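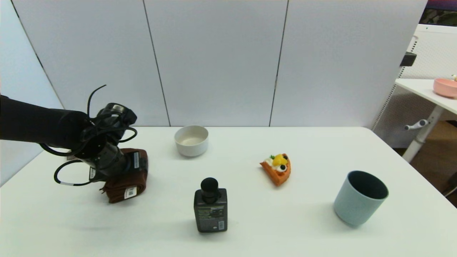 Welcome to week 3 of Drawing for People Who Say They Can't Draw! Last week was all about line, and I know a few of you went home with sore wrists and a grudge against ellipses, so tonight we're putting line to one side and talking about grouping, meaning how you take a bunch of unrelated household stuff and get it to sit together on a page. You don't need fancy subject matter for this. A brown cloth folded into a bundle, a white bowl, a dark bottle, a blue-gray cup and a toy slice of pizza on a white table will keep you busy all evening, and I'd honestly pick that lot over a vase of lilies any day. Look at how much work the pizza does. It's the one wedge in the bunch and the one really loud color, so your eye goes straight to it, and everything quieter has to be arranged with that in mind.

We're in room 203 at the Betdale building again (the door on the courtyard side sticks, give it a shove). Bring your Clindberg pad, the cheap one with the gray cover, two soft pencils and an eraser you can squash. If you bought the Leitner set with the tin, leave the hard pencils at home. They scratch the paper and you'll get annoyed with them.

Part one: squinting

Before you draw anything, squint at the table until the details go mushy. What you want is a handful of darks and lights. A dark bottle on a white tabletop is going to be your strongest contrast, so decide early whether you want it in the middle of the page or off to one side. A white bowl on a white table is the opposite problem. You hardly have an edge to draw at all, and most people panic and put a thick black outline around it. Please don't! Find the shadow inside the bowl, find whatever shadow sits under it, and let the rest of the rim fade out. It feels like you've forgotten to finish it. Leave it alone for ten minutes and come back.

Cloth is its own thing. I'm going to say this several times tonight, so you may as well read it here first: draw the bundle as a block, then put the folds on top. If you begin with the folds you end up with a pile of noodles. Get the big box shape, get the side that's turned away from the light, shade that whole side one flat tone, and only then go looking for creases. Pick three good ones and skip the others. Tags and labels can stay or go, it's up to you. I like to leave a tag in when it's pale against a dark cloth because it gives you a crisp little corner to check your angles against.

Part two: moving one thing

This is the bit I'm most excited about. You'll make a quick drawing, then change the setup and make another. Same objects, same seat, new arrangement. Stack something. Put the cloth on top of the bowl, say, so two short things turn into one tall thing, and see what it does to the empty space next to it.
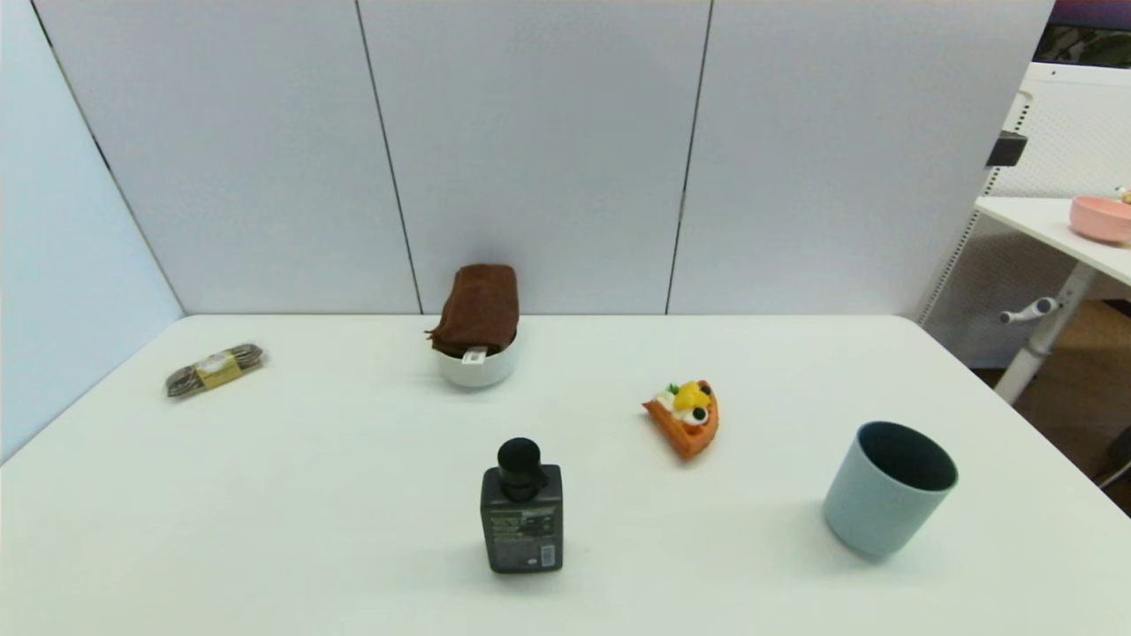
Give yourself nine minutes per drawing and use a timer, because otherwise the first one eats the whole class. I've watched it happen every single term. When the timer goes, turn the page over, even if the cup has no bottom yet. The second drawing is nearly always looser and nearly always better, and I think it's mostly down to having met the objects already. You know how wide the cup is by then, you've had your fight with the bottle cap, and you can spend your attention on the gaps.

About those gaps. Try drawing only the shape of the tabletop between two objects, as if it were a thing you could pick up. If that shape is right, both of its neighbors will be right too. I teach this to every group and every group hates it for a while, so if it makes you cranky you're in good company.

A few things that came up on Tuesday

Cups: the opening gets rounder the more you look down into it. If you can see plenty of the dark inside, your ellipse should be fat. Most of last week's were pancakes.

Lettering on bottles: don't write the words. Put in small gray bars where the lines of print go and move on.

Paper: somebody asked about the Sonorska sketchbook on page 84 of the supply catalog. It's nice, it's heavy, and it's too good for warm-ups. Save it for February when we get to ink.

Homework

Set up your own table. Use up to five things, one of them soft, one of them pale, and one of them a bit silly (kids' toys are great, raid the bath if you have to). Do two drawings with a rearrangement in between and write a line or two under the second about what got easier and what got harder. No photos to copy from, please, I want you sitting in front of the real stuff with the lamp on one side.

Bring both drawings next time, including the one you don't like. We'll pin them up in pairs along the back wall before the break, so pull them off the spiral at home or you'll be picking little paper crumbs out of your bag like I was.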